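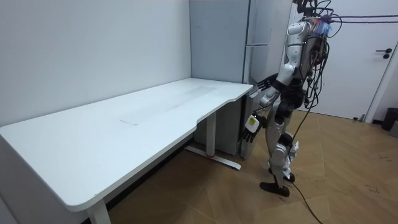
Household Tips: Keeping Up With a Public Argument From Home

These tips come from readers who write to newspapers, speak at hearings or follow one issue closely for months. Most are about paper, and a few are about not letting the thing take over the house.

Clippings

Cut the article out the day you read it. Write the name of the paper and the page number on the back in pencil before you put the scissors down. Ballpoint shows through newsprint.

Newsprint turns yellow fast in daylight. If you want to keep a piece for years, photocopy it onto acid-free paper and file the copy. I have a column my grandfather saved in 1949 about the Winidville curfew, and the only readable version is a copy my aunt made. The original breaks when you unfold it.

Don't use tape or rubber bands. Plastic paper clips are fine. Metal ones rust in a damp basement.

Saving things from the screen

Posts get deleted and articles get edited. Save the whole page as a PDF and put the date at the front of the file name, year first, so the files sort themselves. A screenshot is all right for a short post, but include the account name and the time. Copy the web address into a plain text file in the same folder.

Keep one folder for each subject and one inside it for things you disagree with. You will want their best argument when you sit down to write, and it's hard to find again once you're annoyed.

Letters to the editor

Check the word limit first. Write the letter in the evening and send it in the morning. Reynaldo Salazar of Berkholm, who has had 14 letters printed on emergency powers and school closings, reads each one out loud at the kitchen sink and takes out any sentence he would not say to a neighbor.

Stick to one point. Give the full title of the rule or ordinance you're writing about. If you quote an official, go back to the minutes or the recording, and don't take the quote from someone else's post.

Keep a copy of what you sent. Papers trim letters, and you may need to show what you wrote.

Public records requests

Use a separate envelope or folder for every request. On the outside write the date sent, the office, and the date a reply is due. When you phone, write down the name of the person you spoke to. Mark the due date on the kitchen calendar too.

If there will be a copying fee, ask for an estimate before they start. I once paid for over 300 pages on the Dela Peña Street checkpoint and most of it was blank forms.

Yard signs

Corrugated plastic signs wash with dish soap and a soft cloth. Scouring pads take the ink off. Store them flat, since they curl if they lean in a hot garage all summer. Pull the wire stakes out first and wipe them with a little oil.

For a homemade sign, use exterior paint on primed board and letters at least 3 inches high. Anything smaller can't be read from a car. Check your local rules on how far back from the sidewalk it has to be.

At the table

We have a rule that the news goes off at 7 and phones go in the bread drawer until the dishes are done. My brother-in-law and I haven't agreed on a public question since the Grolmont bridge vote, and he still comes to dinner. If a visitor wants to argue, give him something to peel.

Clearing out

Go through the folders every April. Keep replies from officials, anything with your own name on it, and the records you paid for. Shred pages with other people's addresses. Plain newsprint can go in the recycling, or under the tomatoes with mulch on top.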